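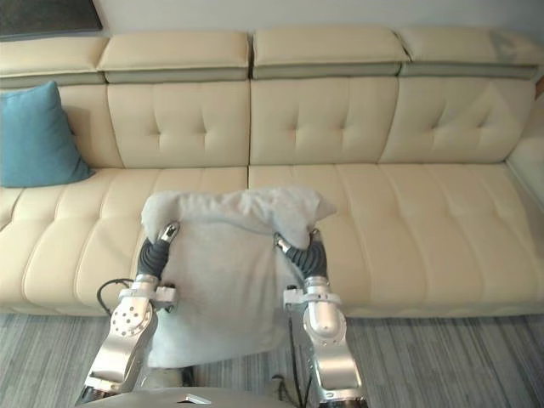
Living room – soft seating and floor

Right, this is the sitting room part of my walk-round of the Ravby show flat. I do the list first and the comments after, and I've left my comments as long as they came out because Uchenna Oyewole asked me last time what "sofa OK-ish" was supposed to mean. Fair point! So here goes.

1. Sofa, leather surface – PASS
The big cream one. Ran my palm along every channel of the seat looking for splits, scratches and that tacky feeling you get when somebody's used the wrong polish. None found. It's a pale leather and every biro in Datunville seems to be drawn to it, so please keep checking, but today it's lovely.

2. Sofa, stitching – PASS WITH COMMENT
All seams sound. One thread end was sticking up at the back of the seat, about as long as an eyelash, and I snipped it. Don't pull these, whatever you do, snip them. I pulled one on the old Daly armchair and I'm still hearing about it.

3. Headrests – PASS
Pushed each one from the front and then from behind. A bit of give, no clunking. I also slid my fingers down the gaps between them for lost property and sharp things (we had an earring hook in October, straight into my thumb, thank you very much). Nothing this time apart from biscuit.

4. Sofa feet and stability – PASS
Leaned my full weight on one end, then the other. No rocking, no creeping forward. If it ever does start to creep, tell me before you wedge anything under it.

5. Fire label – PASS
Found it, could read it, still sewn on. You need a torch and a certain amount of lying on the floor.

6. Loose pillows – PASS WITH COMMENT
I checked the grey plush and the blue ones. What I'm after is open seams, filling coming out, zips with the little pull missing, and pillows that have ended up on the floor where somebody can go flying over them. Seams all good. The grey plush is the one people hug, so it goes saggy along the top and wants a good thump on both sides before it goes back. It also sheds a bit. I went over it with the lint roller and got enough fluff for a small hamster.

Placement, as this keeps being asked: blue on the sofa, one at each end, grey in between, nothing left on the carpet overnight. I don't mind if a blue one is lying on the arm, I'm not running a hotel, but check it isn't about to slide off.

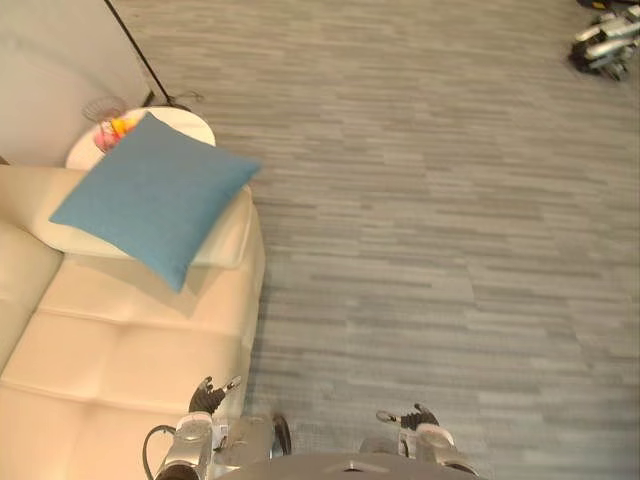
7. Floor covering – PASS
No lifted edges, no ruckles, no wet patches. I do this one in my socks, slowly, because feet notice things that eyes don't. There was a slightly crunchy bit by the door that I think is dried mud. Hoovered it, gone.

8. Walking route past the sofa – PASS
Clear from the door to the window. Nnamdi Lawal says I'm fussy about this and I am, but he's not the one who fills in the accident book. Bags, shoes and boxes go in the hall cupboard, please, even if you're only here for 2 minutes.

9. Side table – PASS WITH COMMENT
The little round white one. Doesn't wobble, top is clean, no chips on the edge. My only grumble is the glass bowl on it. Glass at elbow height right by the sofa makes me twitchy, and a pillow on the arm can nudge it if you flop down hard (I flop, I admit it). Could we try a wooden bowl from Ullgate? Not a fail, just have a think. For now I've checked the rim for chips with a fingertip and it's smooth.

10. Sockets and leads near the seating – COMMENT
Socket fronts are fine, no scorching, no cracks. Leads want to stay tucked in where feet don't go. I'd like this looked at every visit and not once a season like the old sheet said.

11. Wall behind the sofa – PASS
Pale grey, so it shows everything. One faint rub mark low down, and it wiped off with a damp cloth and no product. Please leave a hand's width between sofa and wall if you've had it out to hoover behind.

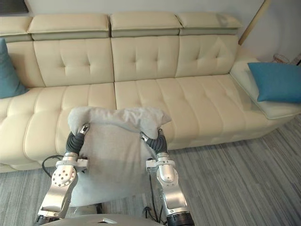
12. Sunlight on the leather – COMMENT
This isn't on the printed form and I think it should be. Pale leather can yellow and go dry if the sun sits on the same spot day in, day out. I couldn't see any change in colour between the seat and the backs, and I did get right down and squint. Still, blinds half down in the afternoon wouldn't hurt, and I'd like the blue pillows swapped end for end now and then so they fade evenly, if they're going to fade at all.

13. Under and behind – PASS
Dust, one pen lid, a raisin. I hope it was a raisin.

Score for the room: 64 at the last visit, 100 would be perfection, and I'm not filling in today's until Uchenna tells me whether a comment loses a whole mark or half. To do before I'm back: decide on the bowl, buy lint roller refills, sort the blinds cord (see the window sheet).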